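Skip to content Home Issues Archive For Authors Search

4. What the trial changed for the people on shift

4.1 The claim and the setting

Dornedo runs furnished short-stay apartments, and its room staff spend much of the day walking in and out of them. Before each guest arrives, somebody has to open the unit, check every room, air it if needed, shut the inner doors and report the unit ready. The firm that sold Dornedo its two-armed mobile robot, Orkar, described this round as "dead time" and promised to give it back to the staff. We were asked to study the trial over 6 weeks, starting in October. The building had 306 units. We followed the room staff and the shift leads, and we read the job logs from Woo, the scheduling software that hands out work to people and robot alike.

The vendor's measure of success was the number of rounds the robot finished without a call for help. We think this is a poor measure of what happened to the work. A round that ends without a call can still leave a person with a door to close, a rug to straighten or a guest to reassure, and none of those tasks had a code in Woo. If a task has no code, it takes no time as far as the logs are concerned. Staff knew this well. One attendant told us she had stopped reporting small fixes after the second week, as the form took longer to fill in than the fix took to do.

4.2 Rehearsal in simulation

Orkar prepared its door routines in Zallow, a simulator in which rooms can be built and furnished at will. The company reported more than 500 rehearsed door approaches before the robot came on site. We asked to see some of them, and we were given still views along with the run records.
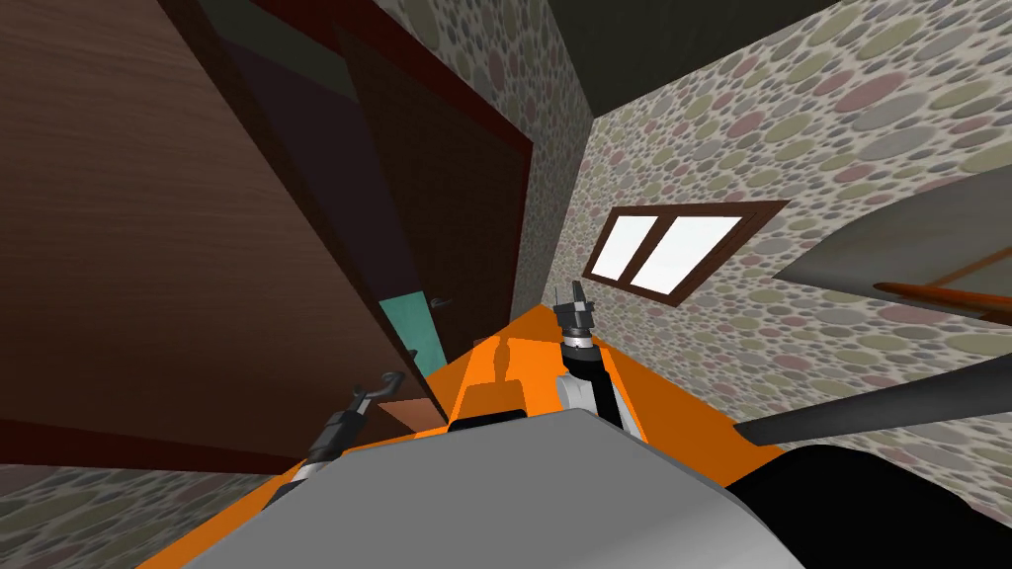

Figure 4. Simulated room with door and two-armed robot, seen from above and behind the robot.

Our interest is in how much of the job is left out when a workplace is rebuilt for rehearsal. The attendants we followed did not treat a door as a separate task. They came through it with sheets over one arm, held it with a hip, listened for a guest, and often decided on the threshold whether to come back later. In Figure 4 there is a door handle to be dealt with, and the left gripper's hooked finger is close to its level, but there are no people in the room. That is a fair way to practice reaching for a handle. It says very little about sharing a doorway. The busy pattern of circles that covers the wall and carries on across the floor may well make a hard test for a vision system, and Orkar's engineers spoke at length about varied surfaces. When we asked whether a room with a guest in it had been rehearsed, we were told this was planned for a later stage.

We do not object to simulation as such. A failed approach in Zallow costs no one a bruised hand or a scratched frame. Our complaint is with the way the rehearsal figures were used. They appeared in the staffing plan as if they were hours of work already done, and the plan cut one attendant from the Saturday shift before the robot had completed a full day in the building.

4.3 Who picks up the remainder

Saturday was the worst day to choose. Departures and arrivals overlap, corridors fill with luggage, and the robot's safe response to a crowded corridor was to stop. The remaining attendants then had the same number of units to prepare and a stationary machine to work around. Shift leads began sending it to the quieter floors, where its rounds went well and its figures improved. The vendor's summary reads this as learning. To us it looks more like good dispatching by people who received no credit for it.

There were gains, and it would be unfair to leave them out. Two attendants with sore knees were glad to have fewer empty units to walk to. The robot's evening checks, done when only one person was on duty, were welcomed by nearly everyone. Still, these benefits came from a choice about where and when to use it, and that choice was made by the shift leads against the original plan.

Pay did not change. Job titles did not change either, although three people now spent part of each shift watching a tablet for stop alerts. When we asked management what this duty was called, we got three different names for it. Until it has one, and a line in the rota, we would treat any statement about hours saved at Dornedo with caution.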